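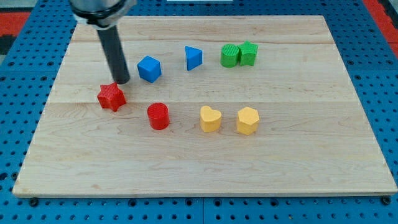 Equipment Planning Lead, Robot Manipulation
Orkow Robotics Workshop

Full time, two-year contract, with a good chance of renewal
Reports to: Jintana Yimyam, Head of Lab Operations
Applications close: November 30, 2024

We're looking for someone who gets excited about a well-built purchasing plan. Our manipulation group teaches robot arms to pick, push, sort and place small objects, and over the next two years we're going from three work cells to a proper hall full of them. The money for the first stage was approved in October. What we need now is the person who will decide, with us, what to spend it on and when.

Orkow has 32 staff, most of them engineers and operators, and the buying has so far been done by whoever had a free afternoon. It worked while we were small! But we've ended up with grippers that need different adapters, two kinds of table that don't line up, and a spares cupboard that is generous with bolts and very short on cables. You'd be the first person here to have this as a whole job, and you'd have real room to shape it.

What you'll be doing

Building the equipment budget for the Hustuvetti hall from the ground up: arms, end effectors, tables, mounts, cameras, computers, safety gear, and all the cheap things that hold up the expensive ones.

Talking to operators before anything goes on a list. They know which tool tips wear out and which fixtures are a nuisance to clamp down, and they'll tell you at length (please let them).

Getting quotes and comparing them fairly, including freight, duty, training, service visits and what happens when a controller fails out of warranty.

Working out lead times and the order things should arrive in, so we don't have arms sitting in crates while we wait for tables.

Looking after the small stuff too. Coloured blocks, boards and other test objects are a proper budget line with us. A set gets swapped when edges chip or sizes drift, and every cell needs matching sets so that results can be compared.

Keeping the asset register, now a spreadsheet called Prundon after a project none of us worked on. You're welcome to replace it. You may even rename it.

Writing a short plan each quarter that the engineers and the finance people can both read.

What we'd like you to bring

Experience buying or planning technical equipment. Robotics is great, but so is a hospital lab, a machine shop, a food plant, a theatre's lighting department or a university workshop.

Comfort with spreadsheets and with asking suppliers the same question again, politely.

Enough technical curiosity to stand beside a cell and ask what each part does. You don't need to program an arm. We'll teach you to jog one safely in your first month, and most people find it a lot of fun.

Clear writing. A good half page on why we should wait on a purchase is worth plenty here.

It would help, but isn't required, if you've dealt with imported machinery, leasing, or machine guarding standards.

Where and how you'd work

You'd be based at our Mbeki Street building, an easy walk from the tram, with one or two days a week from home once you've settled in. Hustuvetti is a short drive away and you'd be there often during fit-out. There's some lifting, though we have trolleys and people who'll help. The cells have an adjustable-height workbench beside them and the building has step-free access throughout. If you need something changed for the interview or the job, tell us and we'll organize it.

How to apply

Send a resumé and a letter of no more than two pages to Jintana Yimyam, with "Equipment Planning" in the subject line. In the letter, please tell us about a purchase you planned that went well and one you'd do differently now. We read the second part with the most interest.

Interviews are in person or by video and take an hour, plus a paid tour of the cells for everyone on the shortlist. Bring questions - the operators will be there and they'd love to meet you.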